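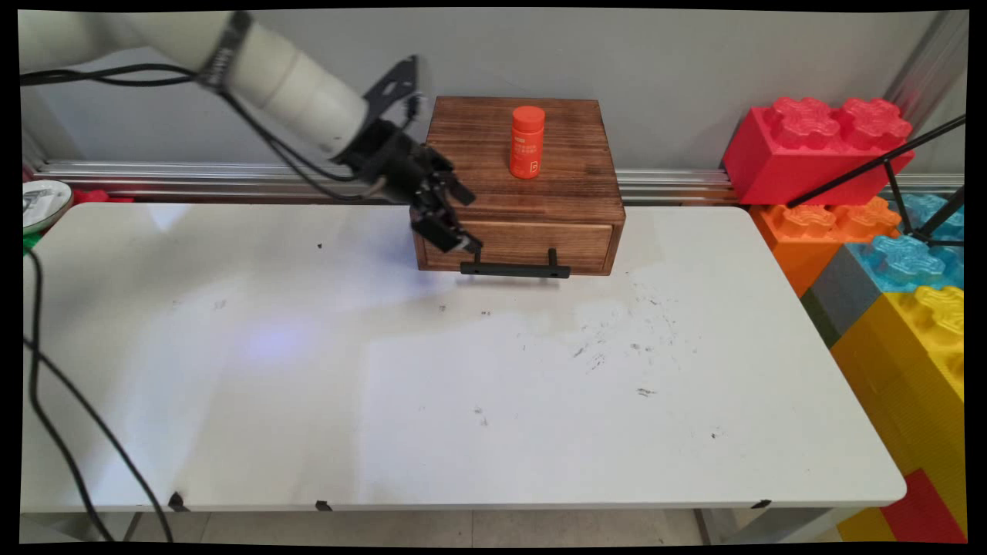

Last changed: January 6, 2022

Home Storage and Small Furniture
Handout for unit 3: The single-drawer box

Bring this to the January session with your own notes on it. The reading from the Skisenel workbook is still required, although I disagree with a fair amount of it.

The single-drawer box is sold as an organizer. I would like you to be suspicious of that word. A low wooden cabinet with one drawer and a flat top gives you two places to put things, and the question for this unit is which of the two gets used. In the photo the drawer appears to be closed and an orange bottle stands on the top. Draw no conclusions about the drawer's contents from that. Plenty of you did so last year with a similar box and wrote a full page on it.

The usual claims

"A drawer hides clutter." It does, and then you forget what you own. The workbook treats hiding as the same thing as sorting. Compare its chapter 2 with the Edano leaflet, which at least admits that a drawer without dividers becomes a junk drawer. How soon, the leaflet doesn't say.

"The top is a display surface." Maybe. A flat top at hand height is where people set things down when they can't be bothered to open anything. A tall round bottle is a poor candidate for it if the drawer sticks and you have to yank. Toward the back, as with the orange one, is a better spot than the front edge, but I'd want to see the drawer pulled hard before I called it safe.

"Natural wood suits any room." Catalog talk. Brown stain over strong dark grain, with streaks that look scorched, is a definite look. On a white table it stands out. Some people like that. The workbook says such finishes hide wear, and gives no evidence. A white tabletop certainly doesn't: look at the specks and scuffs in front of the box.

The handle

A black metal bar on two posts is easy to grip and sticks out past the drawer face. Measure the projection when you measure the box. Students leave it off, then wonder why the thing won't fit on a 60 cm shelf with a door in front of it.

To do before the session

Find a one-drawer box at home or borrow one. Write down what is on top and what is inside, then leave it alone for 8 days and write it down again. No tidying in between. If your results agree with the workbook, check them a second time.

The Lumenta checklist is optional. I find it padded.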